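Section 4. Choosing chores for the Ravus home unit

Read this section before you assign the first chore. It covers what the unit can be expected to do in an ordinary house, what it can't do yet, and how to set up a laundry folding trial. Charging and network setup are in Section 2.

4.1 What to expect

Chores are listed in the Flurnden app under three headings: Ready, Supervised and Not Offered. Ready chores can run while you are in another room. Supervised chores need an adult in the same room the whole time. Folding is a Supervised chore in this release. Carrying a full basket is Ready on level floors only. Ironing and anything involving a stove are Not Offered, and the app will not let you add them.

The unit is slow. Plan on 4 minutes for a T-shirt and longer for anything with a hood. If you need the laundry put away before dinner, fold it yourself.

4.2 Setting up a folding trial

1. Pick a work area on the floor or on a low, steady table. Leave a clear space on every side of the unit.

2. Open the curtains or turn on the ceiling light. Even light works better than one bright lamp.

3. Start with 10 pieces or fewer. Use plain shirts and hand towels for the first run.

4. Close zippers and empty the pockets.

5. Put finished pieces in a separate pile, out of reach of the arms. The unit does not always know that a folded piece is done and may pick it up again.

6. In the app, choose Laundry, then Fold, then Trial. Stand where you can reach the red stop button.

CAUTION: Keep hands, hair and loose sleeves away from the fingers while the status light is green. Press stop before you reach in to straighten a garment.

Bold patterns are harder than plain cloth. A printed diamond design or zebra stripes can hide the real edge of a piece, and the unit may take hold of the middle. Knits stretch when lifted and often end up crooked. A mixed household pile has all of these in it.

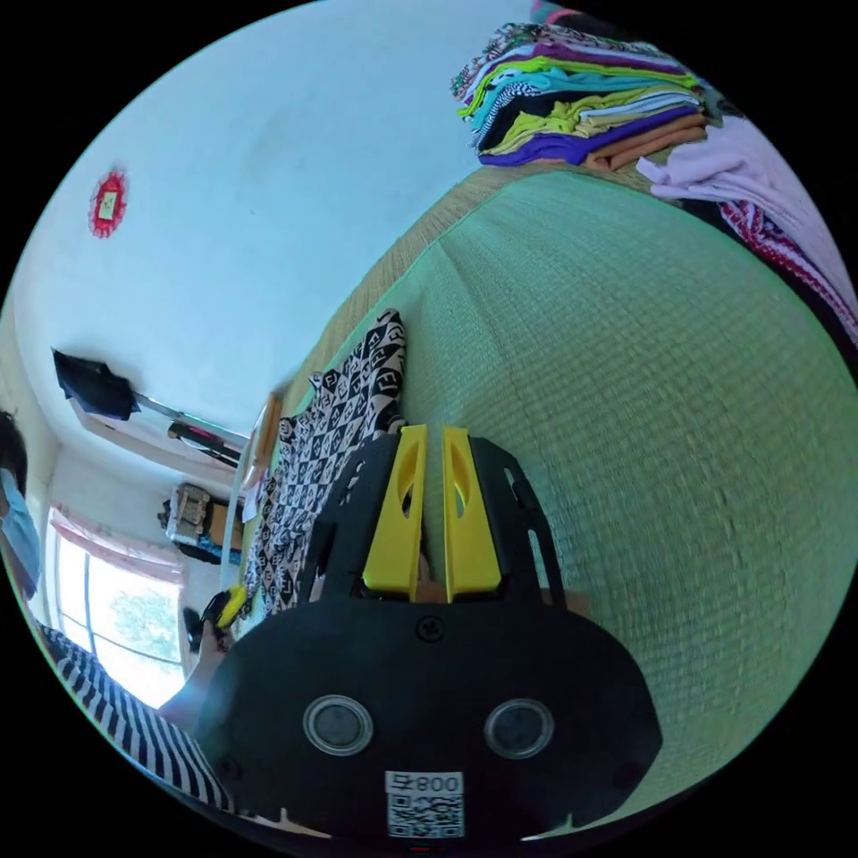 Can the unit do a whole load of laundry without help?
At present it can fold part of one. Sorting, matching socks and putting clothes in drawers still have to be done by a person, and someone must stay in the room while it folds.

4.3 If a fold fails

1. Wait for the arms to return to rest. Do not pull the cloth free while they are moving.

2. Shake the piece out and lay it flat, front side down.

3. Tap Retry. After 2 failed tries the unit skips the piece and asks you to remove it.

NOTE: Skipped pieces are saved in the chore log. The log holds 50 entries, then writes over the oldest.

Fitted sheets will fail nearly every time – leave them out of the trial. Bras and anything with long straps should be left out as well, as straps can wrap around a finger and stop the motor.

Section text by Hwa-young Yoo, checked by Gyu-bin Jang. Last revised February 25, 2024. The chore list will be updated in May.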